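3. Waiting as a diplomatic move

It is tempting, when one reads the cables and press statements of a negotiation years afterward, to treat every delay as a small failure on the way to a larger one. We fell into the habit ourselves in the first draft of this study, and it took a good deal of friendly arguing between the two authors before we let it go. The talks over the Brukar crossing were put off 4 times before the delegations finally sat down together in December, and each postponement was reported in both capitals as the end of the matter. Yet the contacts between the two foreign ministries hardly slowed during those months. If anything, the letters grew longer and a little kinder.

Our reading draws on 27 interviews with former officials and on the private papers kept at Pinheiro, where the archive staff were generous with their time and let us stay well past closing more than once. The papers cover the whole of the preparatory stage, though the folders for the second postponement are thin, and we have had to lean there on memory. We have tried to say so wherever it matters. Readers who know the earlier literature will remember that Mendes (in his first article on the subject) placed the turning point at the Sakari meeting - a view that he no longer holds in quite so strong a form. 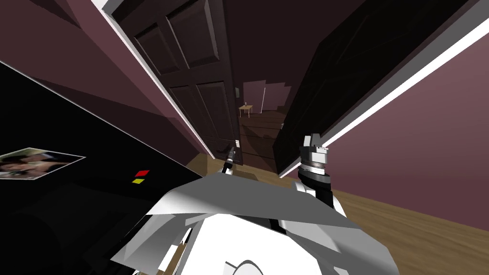
3.1 The question of the host

Choosing where to meet took up far more energy than the agenda did. Sakari had hosted the opening round and expected to host the next, and its government had gone to some expense in getting ready. The northern delegation, for reasons that were partly about pride and partly about a road that closed in bad weather, wanted Billivstead instead. One retired negotiator told us that she spent a whole spring writing about hotels and hardly a page about customs duties, and she laughed as she said it, but the point is a serious one. A host can shape the order of speakers, the seating, the hour at which the press is let in and the hour at which everyone is too tired to object.

What finally settled the question was a modest offer from the Billivstead side to let the visiting party draft the opening statement. It cost very little. It also allowed the southern ministers to go home and tell their parliament that the first words spoken had been their own, and we think this mattered more than the several technical annexes that followed, welcome as those were.

Figure 3. Interior view.

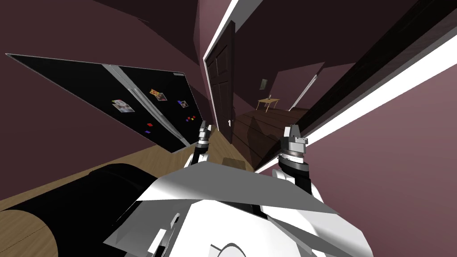 Vol. 4, No. 4

3.2 What the public was told

The gap between the private letters and the public line deserves some patience. We collected more than 300 newspaper items from the two capitals, and the tone in nearly all of them is gloomy. Spokesmen said that the talks "could still take place," a phrase that the readers of the day had learned to hear as a polite farewell. Loureiro, who did most of the reading here, found that the gloomiest items tended to appear in the very weeks when the private exchange was going best, and she suspects that both sides found it useful to be thought pessimistic at home. A minister who expects nothing can come back with a little and be thanked for it.

We would not want to push this too far. Some of the officials we spoke with were truly discouraged at the time, and one of them had already asked for another posting. The later rounds, to which we turn in Section 4, were prepared by a much smaller group of people and left a fuller written record.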